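Re-shelving the Project Files in Room 20: Student Project Report

3. Storage and Access

The third part of the project dealt with the low cabinets along the wall of the seminar room. These hold the paper records of the Palomino course, which in June were still spread over desks, window sills and a cart in the hallway. The aim was to give each record a fixed place and to measure how long a person needs to find it.

Before anything was moved, we drew up a list of all record units. A unit is one binder, one file box or one document box, whatever its thickness. The list came to 635 sheets of active material. Older material was left out and went to the department archive.

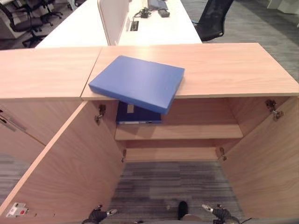 Violeta Garrido
Project Lead, Storage and Layout Group

The cabinet has two hinged doors on concealed hinges. Both doors must be fully open before a unit is taken out — a half-open door reduces the usable width and the corners of the larger boxes catch on it. Inside, an upper shelf crosses the compartment, with a second, lower shelf set below it.

The navy file lies flat on the upper shelf with its spine outward, so that the white label faces the user. We compared this with upright storage. Upright units were quicker to pull out but tended to lean when the shelf was less than half full. Flat storage was chosen for the upper shelf and will be reviewed when the shelf fills up.

The blue plastic document box has no fixed place yet. On the cabinet top it is easy to reach, but when it projects past the front edge it hangs over the opening and partly hides the file on the shelf below. Joonas Ikonen proposed a rule that units on top stay behind the front edge at all times. The rule was adopted.

Access times were taken with 2 users, Darcy Tremblay and Diane Penner, who each fetched a named unit 20 times. The times are in Appendix B. Most of the delay came from reading labels, which are small and sit near one end of the spine. Larger labels have been ordered.

Open points: final place for the blue box; label height; whether the lower shelf should be kept for returns only.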